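Buy the cheap gripper first

I have spent most of April swapping grippers on the same arm, and I have come to think most small shops buy the wrong one. They buy for force. A sales sheet says 800 newtons and it looks like money well spent.

We had two on the bench, a Padex and a Lurix. The Padex costs four times as much and closes faster. For metal blanks I would take it every time. But our work is mostly household plastic, and the parts are smooth, rounded and never the same width from one end to the other. A strong grip on a shape like that just pushes it out of the jaws.

Bheki Mtshali, who runs our second cell, disagrees with me. He says the fault is in the controller and that any gripper will do once the closing speed is set right. We tried it his way for 2,000 cycles. The drops went down, I'll give him that, but we lost 9 seconds on each part and I don't see who would pay for that.

What helped more was moving the camera down to the wrist. From overhead, a white handle is a white blob. Up close there is something to aim at, even when the part is nearly all plain surface.
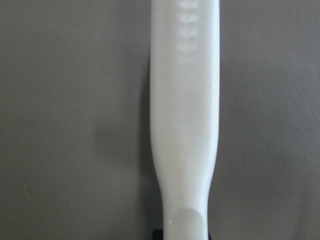 Shading does a lot of the work at that distance. A shallow recess gives a soft line, a taper gives an outline that changes as you go down, and the software can use both. Raised force gives you neither. So my advice is to get the Lurix, or something like it, and put the difference into a wrist camera and a decent lamp. Bheki can have the Padex for the blanks – he has already moved it to his side of the shop.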